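How to run a parts-into-PC demo at your open day

October, by Riku Hirose

Wrote most of this on the train back from Florkemstead, so excuse the state of it. Three people have asked me how we set up the computer assembly bench for the Keddale open day and I keep sending half-answers. Here is the lot, in order. Adapt as you like.

The idea is simple. One arm, one gripper, a tray of PC parts, an open desktop case next to it. Arm takes a part from the tray, carries it to the case, puts it in. Visitors watch. People who don't care about robots do care about the inside of a computer, especially if they own one and have never dared open it.

What you need

- An arm with a two-finger gripper. Wrist camera if you have one, fixed camera over the bench if you have two.
- A bench that won't shift. We used slotted aluminium profile.
- A printed tray with a proper place for every part.
- A desktop case you don't mind scratching. You will scratch it.
- Spares. At least two memory modules more than you think.
- A spare hour before doors. Two is better.

1. Get the tray right first

Do this weeks ahead. The tray is most of the demo. If a part sits the same way every time, the arm has an easy life and so do you. If it wobbles, you will spend the day nudging it with a biro while a family of four looks on.

Give each part a slot that holds it in the attitude you want to grip it. Memory goes flat in a long slot with a block at each end. Expansion cards stand up. The processor gets a shallow square recess, and leave room for fingers (yours) because you'll be resetting it by hand all afternoon. Print the lot in one dull colour. We went with grey and the parts show up well on it, both for the cameras and for people at the back.

Hưng Văn drew ours. First version had the card slot a hair too tight and the card came up with the tray attached. Open the slot out, chamfer the top edge, try again. He got to version five.

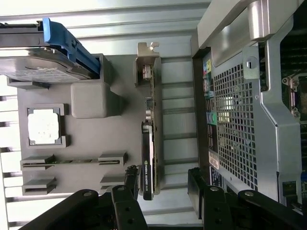

Wrist camera view: the tray on the left with drive, processor and graphics card, workstation chassis on the right.

2. Place the case

Open side up, side panel off, close enough to the tray that the arm never has to stretch. Then clamp it or wedge it. A case that creeps two millimetres over a morning will ruin your afternoon and you won't see it happening.

Check the handle and any latches are out of the arm's path. Walk the arm through the whole route by hand, slowly, with the gripper closed and then with it open. Open is wider than you remember.

Tie back loose cables inside the case if you can. We didn't get them all. Should of done.

3. Pick your order

Ours was:

- memory
- graphics card
- hard drive in its carrier
- processor, only if the crowd is patient

Start with memory, it's quick and people recognise it. The card is the one they photograph. Processor last or not at all -- the socket has to be open with its lever up before you start, and if someone has knocked it shut you are going to look daft.

Don't try to do all of it for every group. One part done slowly and explained beats four in a rush. I'd say two parts per group, then questions.

4. Set the speeds

Slower than in the lab. Visitors stand closer than you want them to and a fast arm makes them step back onto each other. Ours ran at 44 per cent for carrying and a good deal less for the last bit of the descent. Tsutomu Uchida wanted it faster. He was overruled after a lady in the front row dropped her tea.

Keep the approach straight down wherever possible. Easier to explain, easier to stop.

Gripper force: start low, go up until the part doesn't slip, stop there. Cards are worst. Grip by the bracket or the solid edge, never across the little components. 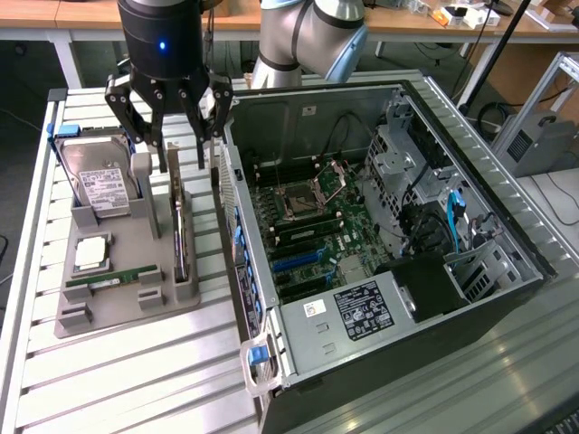

5. Run it dry, then run it again

With the parts in, from a cold start, with someone standing where the public will stand. That last one matters. Kazuhiro Hamada stood in for the crowd and spotted straight away that from the left you couldn't see a thing past the arm. We turned the bench a quarter and moved the rope.

Also check the light. Morning sun off bare metal gave us a bright stripe right across the camera view, gone by eleven. If your building has blinds, find out how they work before the day. We had to ring someone.

Write down the count of good runs. We did 52 in the week before and the bad ones were nearly all the card going in skewed. Fix was a tiny wiggle at the end of the move, a couple of degrees each way, then press.

6. On the day

Someone drives, someone talks. Never the same person. The driver keeps a hand by the stop button and does not chat, however nice the visitors are.

The talker needs these answers ready, you will get all of them:

- How much does it cost? (Decide beforehand if you're saying.)
- Is it doing that by itself?
- Will it take my job?
- Can it fix my laptop?
- What happens if I put my hand in? (Nobody puts their hand in. Rope.)

For the second one be straight. Say which moves are taught and which ones use the camera. Kiyoshi Fukuda had it on a card stuck to the rope post, in plain words, and it saved a lot of breath.

Groups of ten at most. We had 347 through the door and the ones who came in the big lump after lunch saw the back of somebody's coat. Timed slots next year.

Resetting between groups: park the arm, driver says "clear" out loud, then hands in. Parts back in the tray, check each is seated, look at the memory contacts for muck. Takes three minutes. Let people watch the reset, kids like it more than the robot half the time.

7. When it goes wrong

It will. Some quick ones.

Part dropped in the case: stop, park, fish it out by hand, say what happened. People don't mind. They minded far more when we stood there muttering.

Memory won't click down: don't keep pushing. Check the clips at the end of the slot are open. Check it's the right way round -- yes, we had it backwards once, for a whole group.

Drive carrier catches on the cage: come in higher and flatter. The plastic rails have some give, but not much.

Gripper fingers foul a cable: you skipped the tying-back in step 2. So did we.

Arm faults and won't clear: have a video ready on a laptop. Ten minutes long, no sound needed. The Prormont lot told me this last year and I ignored it and regreted it by noon.

8. Packing up

Take the parts out of the case before you move it. Antistatic bags, labelled. Put the cover back on the socket. Photograph the bench from above before you undo anything, so you can lay it out the same next time. Save the program under a name that says which day it was. "final_final2" isn't one.

Tray travels flat, in foam. Ours did 100 miles in the boot with a toolbox against it and lost a corner block.

That's most of it. If you want the tray files, ask Hưng, he's happy to pass them on, but measure your own parts first. Cards vary more than you'd think, and he is fed up of hearing about it.

Related
- Rope, tape or barrier? Keeping visitors back from an arm
- Notes from the Bedoya demo evening
- Printing trays: wall thickness and slot clearances
- Checklist for moving a bench arm by car
- Open day rota template

Last updated: October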